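How a Staircase Is Put Together

You probably go up and down stairs every day without looking at them. A staircase is a set of small floors, one above the other, and each part of it has a name. Builders use these names when they talk to each other.

The step you put your foot on is called the tread. The upright board between one tread and the next is called the riser. Some staircases have no risers at all. These are called open stairs, and you can see right through them to the other side.

Every step in a flight should be the same height. Your legs learn the height after the first step or two, and then they stop checking. If one step is taller than the rest, even by the width of a finger, people trip on it. Try walking upstairs slowly and feel how your foot already knows where to go.

What holds the steps up?

On each side of the stairs there is a long sloping board called a string, or stringer. The ends of the treads fit into it or rest on top of it. The two strings carry the weight of the steps and of everyone who is on them. They pass that weight down to the floor at the bottom and to the landing at the top.

Posts and rails

The thick post at the bottom of the stairs is the newel post. It has to be strong, for people grab it and swing around it, even when they are told not to. It is fixed firmly to the floor or to the frame of the stairs. On a long staircase there are more newel posts farther up, and usually one at the landing.

The handrail runs from post to post. It slopes at the same angle as the stairs, so your hand stays at the same height above the steps all the way up.

Under the handrail are the balusters, which fill the gap so that no one can fall through. Most balusters stand straight up like fence posts. On some staircases they slant instead, and run in lines beside the handrail.

Why use wood?

Wood is strong, it can be cut to shape with simple tools, and it feels warm under bare feet. It does move a little, though. Wood swells in damp weather and shrinks when the air is dry. When two pieces rub together as someone steps on them, you hear a creak.

Harish Pillai has built stairs in Kotthorpe for 20 years. He measures the whole height from floor to floor before he cuts anything, and then he measures it again. "If I get that number wrong, every step is wrong," he says.

Under the stairs

The space below a staircase is low at one end and tall at the other. Some families build a cupboard there. Others leave it open and put things in it that have no other place, such as bikes or boxes. Keep the steps themselves clear, and the floor at the bottom too.

Words to remember: tread, riser, string, newel post, handrail, baluster, landing.
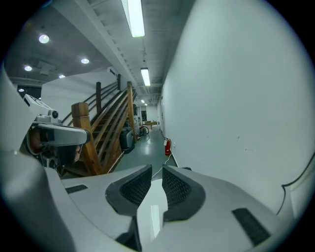
A wooden staircase with wooden posts and slanting balusters. Can you find the newel post at the bottom?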